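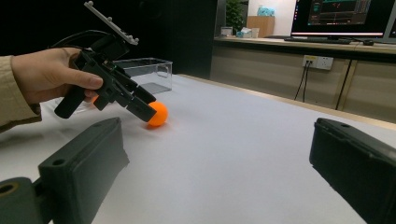
Community > Food & Celebrations > Cakes > Transport and Storage

We use cookies to remember your settings. Accept all | Manage

Getting a three-tier cake up a hill in May without crying

Posted by damsonjelly, 25 January 2025

My niece is getting married in May at a place outside Silbridge, and in a weak moment at Christmas I said I'd make the cake. I'd had sherry. She remembers it perfectly.

It's three tiers, lemon on the bottom, then chocolate, then fruit on top for the older relatives. Buttercream, because the bride doesn't like fondant and says it tastes of candles. The venue is 71 miles from my kitchen and the last bit is a farm track with a cattle grid. I've driven it once and my fillings moved.

Do I stack it at home and drive like a hearse, or take it up in pieces and put it together there? I've been offered a table in a corridor next to the gents. The reception is at two o'clock and I'm also expected to attend the wedding in a hat.

Also, will buttercream survive if it's a warm day? My car is a Rewi hatchback with air con that makes a noise and nothing else. My sister says to put the cake on someone's lap. My sister has never made a cake.

14 people have this problem too

Muthu Pillai

Take it in pieces. I did wedding cakes as a sideline for years and only once drove a stacked one any distance, to Grusitz, and I arrived with something that looked like a hat somebody had sat on. The couple were very nice about it. Her mother was not.

Put each tier on its own thin card, the same size as the cake, and ice it fully at home. Chill them overnight until the buttercream is properly hard. Cold buttercream is surprisingly tough and you can lift a tier off its base with a palette knife and clean hands. Each one goes in its own box, and the box should be only slightly bigger than the board underneath so it can't slide. Non-slip matting under every box, the stuff you get for drawers.

The boxes go on the floor of the boot, flat. Seats slope, all of them, even when they look as if they don't. Laps are warm and attached to people who sneeze.

Put the dowels in the bottom and middle tiers at home, cut level with the icing. Do this while the cake is cold or you'll be chasing cracks. At the venue all you have to do is stack, pipe a border round each join to hide the gap, and stick the flowers on. Allow an hour. It takes me 20 minutes but I don't have the gents next door.

On the heat, ordinary all-butter icing starts to go soft sooner than you'd like in a warm room. You can swap some of the butter for white vegetable fat, which holds up better and tastes of slightly less. I go for a quarter. Get the air con looked at, or leave early in the morning. Ask for the cake table to be away from windows. They will put it in the window. Ask again when you get there.

Take a spare bag of icing, a palette knife, kitchen roll, scissors, and a few more flowers than you need. Flowers cover an amazing amount of sin.

38 found this helpful

crumbsandall

Just buy one?? Titora do a tiered one for £310 and they deliver it. My cousin had it and it was fine, bit dry. Life is short.

2 found this helpful

damsonjelly

Thank you Muthu, that's exactly what I wanted, apart from the bit about the hat. I'm going to do a practice run with a cheap sponge in the boot and go over the cattle grid at various speeds. The farm has said yes, in the tone people use with the bride's family.

crumbsandall, I did look. Then I thought about my sister's face.

One more thing if you're still about. Can the fruit tier be made a lot earlier than the others? I'd rather not be baking three cakes in the same week as having my hair done.

Muthu Pillai

Yes, make it in March if you like and feed it brandy. Wrap it in greaseproof first and then foil, never foil straight on the cake. The sponges I'd bake 2 days before, and ice them the day before you travel.

If it's going under buttercream, put a layer of marzipan on first or the fruit will stain through and you'll have a beige cake with freckles. Check nobody's allergic to nuts.

7 found this helpful

Share this page (5) | 6 comments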